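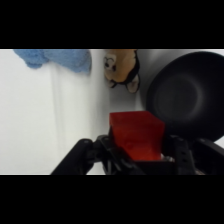 3.2 What we bought, and what we'd buy again

We started out wanting the big Teltthorpe arm. I had the quote printed and everything! Then we looked at what was left for grippers, cameras and spare parts (almost nothing) and went back to the spreadsheet. The plan we ended up with put $2000 aside for each gripper station and kept a separate pot for the stuff that breaks.

Our test objects were the cheap part. Blocks, soft toys, a dark pan: the whole set came to $200, and I'd happily spend that again. Figure 4 shows a red block held in the gripper, with the pan close by on the right and plush toys farther back on the white surface. We wanted hard and soft things sharing one small space, so please don't budget for a fancy matched set.

Spare fingers are where I guessed wrong. I ordered 9 from Prullach and we had used them all by August, so the next order was for 16. Shipping cost us nearly as much the second time, which still annoys me.

Figure 4. Wrist camera view from the Orora station: red block between the gripper fingers, pan at right, plush toys at the top.

The Kaewmanee station runs on the same budget lines, except for the camera mount, and those costs are listed separately in Section 3.3.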